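Zarkarance: questions I keep getting

Last updated March 10, 2022

I write and look after Zarkarance, a small bit of software for driving robot hands with more joints than you have patience for. The inbox has been filling up with the same questions, so I've put my answers in one place. If yours isn't covered, write to me anyway, I do read everything (slowly).

What does it do?

It sits between your planner and your hand. Your planner says "go there and close to this shape", and Zarkarance turns that into joint targets, checks the targets won't drive a finger through the table or through another finger, and sends them down the wire at a steady rate. It also writes a log of the whole business so you can play it back later and find out which bit went wrong.

Is it a planner, then?

No, although people use it like one and then write to me cross. There's a little path smoother inside, and that's as far as it goes. If you need to get an arm round a shelf and into a box, use a proper planner and hand the result over. I use Sondon for the arm side at home and the two get along fine, once you've told them both which way up the wrist is.

Which hands does it work with?

Anything you can describe in a hand file. You list the joints, their limits, which ones are coupled, and a rough shape for each finger segment. A four-fingers-and-thumb hand takes me an afternoon if the maker's drawings are any good and a miserable week if they aren't. Start by copying the nearest one in the hands folder and changing it bit by bit - please don't start from a blank page, I've tried it and it was horrid.

Why do my fingers slow down near the table?

Because you've got the surface guard on, and it's on by default. When any fingertip gets within 13 mm of a known surface, the speed limit drops, and it keeps dropping until contact. You can change the distance in the settings under guard_gap. I wouldn't set it to zero! If your hand creeps when it's nowhere near anything, your surface is probably in the wrong place, so have a look at the next one.

How do I tell it where the table is?

You give it flat patches, one for each surface, with a height and an outline. The bit everybody skips is the join between two surfaces. Say you've got a soft mat next to a hard board. They might be nearly level, but the mat gives when you press it and the board doesn't, so a finger that's perfectly happy on one side can get a nasty knock on the other.
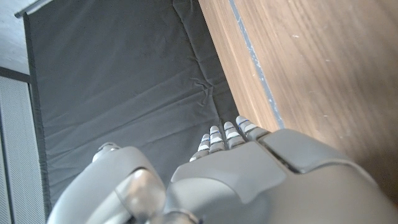 So make them two patches, mark the mat as soft, and let the outlines overlap a touch at the join. Where they overlap, Zarkarance takes the higher one and treats it as hard, which errs on the side of your fingertips. Cloth that has rucked up is a pain too. I don't try to model the wrinkles, I just raise the height of the soft patch a little and get on with my day.

How do I calibrate the wrist camera?

Run wristcal with the hand half open. It asks for a set of poses, and you want a good spread of tilts, not the same view over and over with the hand nudged sideways. Keep the hand itself in view for at least some of them if your camera is mounted that way, as the tool can use the knuckles as a sanity check. I've had it come out beautifully and I've had it come out as nonsense, and nearly every time it was nonsense I'd left a bolt a quarter turn loose.

The hand masks out half my camera picture. Can I get that bit back?

Not really. The self-mask draws your hand model over the picture and throws away anything underneath, so the perception side doesn't decide your thumb is an object and try to pick it up (mine did this, more than once). You can make the mask tighter with mask_pad. Too tight and you'll start seeing ghost blobs along the edge of the fingers, mostly when the hand is moving and the joint readings lag a bit behind the picture.

What rate does the loop run at?

115 times a second on my machine. It's an odd number and I get teased for it, but that's where it settled without dropping messages. If yours drops any, look in the log for the word "late" and turn off the live plots first. They're lovely and they eat everything.

Do you test it on real hardware?

Yes, as well as in simulation. There are 1,236 recorded motions in the replay set, and every change gets run against the lot before it goes anywhere near a motor. After that it's an evening on the bench at Treltthorpe, with me hovering over the stop button.

Why did you rename the coupling settings in version 4?

The old names were dreadful and I'd chosen them myself at about two in the morning. Run the upgrade script and it'll rewrite your hand file for you, keeping a copy of the old one beside it. Comments get lost, sorry. It's on the list.

Does it talk to Guérin controllers?

Position mode, yes. Torque mode is half done and I'm hoping for July. If you've got one on your desk and don't mind trying rough code, do get in touch, I could use another pair of eyes on the start-up sequence.

Can I use it for teaching?

Please do! Turn the speed limit right down in the class settings file and keep the guard on. The simulator works without any hardware plugged in, and you can load any of the recorded motions into it from the File menu.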